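# Open day at the Tillberg joinery works

07/03/2026

I have wanted to see inside Tillberg ever since we bought our kitchen table from them, so when the notice went up in January I put my name down the same evening. Two trains and a damp walk from the station later, I was standing in a yard full of stacked oak, and it smelled wonderful before we had even gone through the door.

They took us round in groups of 16. Ours began in the timber shed, where the boards sit with thin sticks between them so the air can get at every face. The rule they go by is a year outside for every inch of thickness and then a spell in the kiln, and our guide showed us how to read the chalk marks on the ends (supplier, month felled, which stack it came out of). A good part of the ash comes from Runow, a small estate sawmill up the valley that still cuts to order. I could have stayed there all morning turning boards over, but there was a schedule!

Next was the machine hall. It was louder than I expected, even with ear defenders on, and much cleaner. The big planer takes a rough grey board in at one end and gives back something pale and silky at the other, and I don't think I'll ever get tired of watching that. They let us feel the same board before and after. The extraction pipes run up through the roof and the shavings go to heat the building, so the hall was warm enough for us all to take our coats off.

The bench room upstairs was my favourite. There are nine benches under a long row of north windows, each one set up differently, and you could wander about and ask whatever you liked. I learned that a drawer front is planed to fit its own opening and no other, and that a good dovetail goes together once and is then left alone. I had a go at cutting one. It was dreadful - a gap you could post a letter through - but I was told to keep it, and it's on my windowsill now.

After tea (proper tea, in mugs, with a very good seed cake) we had the finishing talk. I had always thought varnish was varnish. They use three finishes on tabletops, and the choice depends on how the table will be lived with: oil for people who don't mind looking after it, hard wax for most family kitchens, and lacquer for anyone who wants a shine and an easy wipe down. The lacquer recipe was worked out with Ionescu, the paint firm across the river, and it has been changed several times over the years.

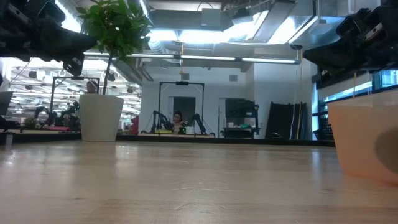 I asked about scratches, as our own table has plenty. Fine ones in an oiled top can be rubbed out at home with a grey pad and a little fresh oil, always going with the grain. Lacquer is trickier, and a deep mark usually means sanding back the whole top. Knots are a matter of taste. Small tight ones stay in, loose ones are cut out or filled, and some customers ask for as many as they can get!

The last stop was the repair corner, run under the name Resent, which I misread on the sign as "Recent" until somebody put me right. You send your tired chair or wobbly table back and it is re-sent to you mended, hence the name. They have done 2,000 pieces so far, and there was a row of kitchen chairs waiting with luggage labels tied to their legs. I have already measured our table to see if it will go in the back of the car.

If you go, wear shoes you can stand in, and bring a bag. The offcuts bin by the gate is free to visitors, and I came home with a lovely bit of cherry and two lengths of ash that only just fitted on the train.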